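Jorkoveo open day: baskets, trays and a good deal of talk

I went to the Jorkoveo open day in August expecting to be sold something, and I was, although I left without buying it. They make and import storage for kitchens and hallways, and once a year they let the public round the workrooms behind the shop. Tickets were £4, refunded if you spent £16. You can work out for yourself how often that refund gets claimed when the cheapest tray is well short of it.

The tour started at 5, which is late for a place that depends on daylight to show off its colours. There were more of us than would fit in the first room, so those at the back heard the history of the firm through a doorway. I caught that it had grown out of a business called Szénási and that the name was changed when the premises were. Why anyone would swap a name people could remember for one they can't spell was not covered.
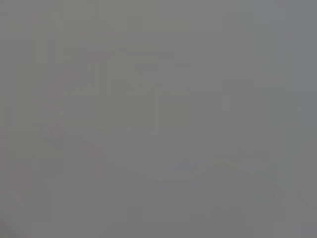 Our guide was Oanh Hà, who knew her subject and plainly would have liked to spend longer on weaving and less on the loyalty card. Her best point was a simple one. If you are looking at a basket, ignore the sides and look at the rim. The sides can be woven quickly and still look tidy, but a badly finished rim starts to come undone where you pick it up. I have a log basket at home that proves her right.

She was less convincing on the question of what things are made of. Somebody asked whether the darker pieces were cane, and the answer went a long way round before arriving at "a woven finish". I would have respected a plain yes or no. Plastic is a perfectly sensible thing to make a bathroom basket from. It wipes clean and doesn't go mouldy, and if that is what you are selling you may as well say so on the label.
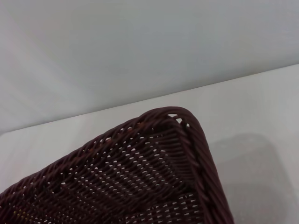
I spent longer with the brown baskets than with anything else there. The braided edge is chunky and the corners are rounded, so you are less likely to take the skin off your knuckles pulling one from a shelf. The weave has small gaps all over it. Good for fruit, I suppose, or for rolled towels. Useless for anything that sheds crumbs, and I say that as someone who once kept bread in one. Oanh suggested paper napkins as a lining, and a woman near me wrote this down.

Then there was the price. The large one in the Claltoneo range is £69. For a basket! I asked what the extra money bought over the ordinary range and was told it was "a more considered shape". Lai-ching Yuen, who I had talked into coming with me, held one of each and said she would happily consider the cheaper shape. I couldn't find any difference in the rim, which I had just been taught to look at.

The last stop was a short session on tidying, given by a speaker from Jurska, who run courses on that sort of thing. The advice was to put like with like, to leave a bit of room at the top, and to stop buying containers before you have sorted what goes in them. That last bit went down rather quietly given where we were standing.

Tea was included and was decent. The biscuits ran out before the second group came through.

Would I go again? Possibly for Oanh's part, if they gave her a full hour and let her take a basket to pieces. Parking is on the street and the shop entrance has two steps, with a level way in round the side that you have to ask for. Lai-ching bought a tray, fell short of the refund, and is still cross about it.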